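Karell gripper kit: my first month, in pictures

I've had the Karell kit from Ernetti on my bench since October, and a few of you have asked what it's like to live with! So this is a little gallery. Mine is the two-finger version with the wrist camera, and it cost me $730 with the spare fingertips (the plain kit is 400, but get the tips). Setup took me 67 minutes, most of it spent hunting for the right hex key.

What won me over is the close-up view. I can watch the fingertips come in on either side of something rounded and see how much room I've got. 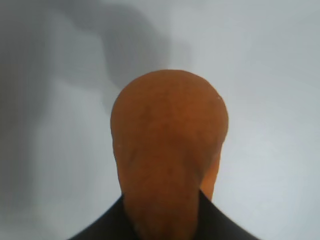 The grip force slider is my one real gripe. It jumps in big steps, and Samina Bajwa, who talked me into buying the thing, has the same trouble with hers. Ernetti support did write back the same afternoon, so points for that.

I've saved over 193 clips by now, and the odd shapes are still my favorites – way more fun than blocks.

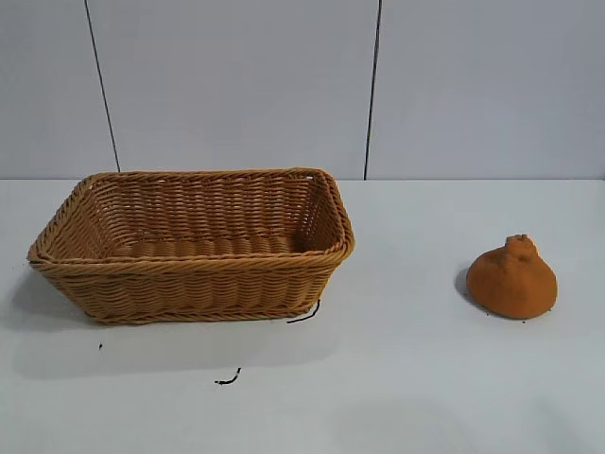

Woven basket on the left, rounded orange piece on the right, plenty of white table between them.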